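**March 1, 2018**

# Shared rulebook for two-armed benches is out, and it's a good read

If you work anywhere near a pair of small robot arms sharing one tabletop, you'll want to print this off. The Pradero working group has published the first full edition of its good practice rules for two-armed benches, and after a long winter of drafts it is finally something you can pin to a wall and use.

The rules cover the everyday business of handling small household things: bottles, tape measures, hand tools, sweets in wrappers, all the bits and pieces that turn up in picking and sorting work. They were put together by people from Oleo, Surnimach and Koller, who between them supplied 2,445 logged faults and near misses from their own benches. Reading through that lot must have been a slog, but it shows in the result. Nearly every rule answers something that really went wrong for someone.

"We kept finding the same handful of mistakes in everybody's logs," says Gráinne Ó Conaill, who edited the text. "Two arms going for the same object. Things left near the base. A wall somebody had swapped without telling the vision people. It was a relief, in a way, to find we were all tripping over the same step!"

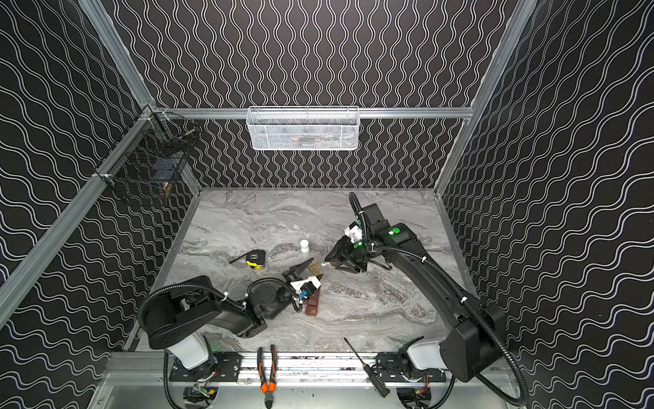

The biggest chapter deals with who gets to go where. Each arm now has a home side, and the strip in the middle is common ground that only one arm may enter at a time, unless the task sheet says the two are meant to work together. Where they are meant to work together, the sheet has to name which arm leads. That sounds obvious (and plenty of benches do it already), but until now every firm had its own way of writing it down, and a task sheet from one place could be read quite differently in another.

Speed limits in the common strip have been tightened too. The text asks for a drop to 20 per cent of full speed as soon as both grippers are within reach of the same object, and it holds them there until one has backed off. Jonas Lüthi, who tried the limit on the Surnimach benches over the winter, expected a great deal of grumbling about lost time. He says he got less than he had feared, and that most of his team have left the limit on even for single-arm jobs.

Then there is the chapter on what may stay on the table, and this is the one I'd hand to a new starter first. Every object on the surface has to be on the task sheet, whether or not it is going to be picked up. Hand tools count as objects like any other. Cables running along an arm should be tied at regular points and given a loop with enough slack for the full reach, and they are to be looked over at the start of every shift. Baskets fixed to a wall or a rail have to be marked on the bench plan, with their depth, so that a reaching arm has a proper figure to work from.

Backgrounds get a page to themselves, which delighted me. Patterned walls and tabletops are allowed, and even encouraged for some kinds of work, so long as the pattern is recorded and stays put for the whole run. Change a panel and you start a new run. Veronika Bachmann at Koller argued hard for that line, and it has survived every draft.

Gripping has been given the most careful wording of all. For narrow-necked containers the rules ask for a slow close, a pause once contact is made, and a check from the wrist camera before any lift. The pause can be short. What matters is that it is written into the sequence and can be found in the log afterwards, so that a dropped bottle can be traced back to the moment of the grip.

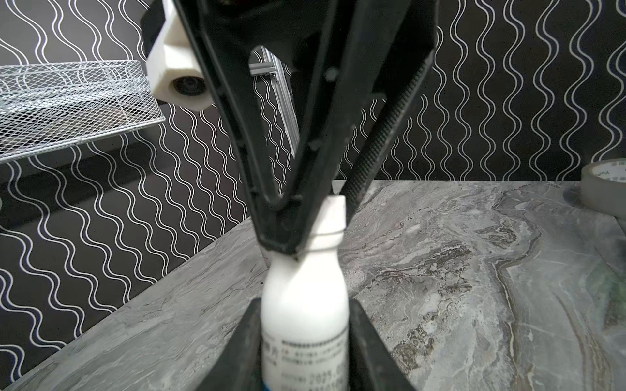

**Do we have to relabel every bottle and packet we already use?**

Existing items can stay as they are until they wear out or are replaced. New items need an entry in the object list with their size, weight and contents, and anything holding liquid has to be entered as such even when the cap is sealed. The printed label on the item itself can be left alone.

That will please smaller workshops, where the object box has often been built up over years from whatever was to hand. Liesl Nägeli, who looks after the object list for the group, has put together a starter sheet with the commonest items already filled in. You can copy it and cross out what you don't have.

There is some homework as well. Any bench that wants to be listed as following the rules must run 1,000 logged grips under them and send in the results, faults included. A high fault count won't keep anyone off the list, but gaps in the log will. Benches are then looked at again every year, and the visit takes a morning.

The group is also asking for comments, and I'd urge you to send some. The chapter on handing an object from one arm to the other is still thin, at only 5 paragraphs, and Ferdinand Lüthi is collecting examples for a longer version. He is especially keen to hear from people who pass soft or crushable things between grippers, and from anyone who has found a tidy way to log which arm let go first.

Comments are open until the end of April. Paper copies can be had from the Pradero office, and the starter sheet for the object list comes tucked inside the back cover.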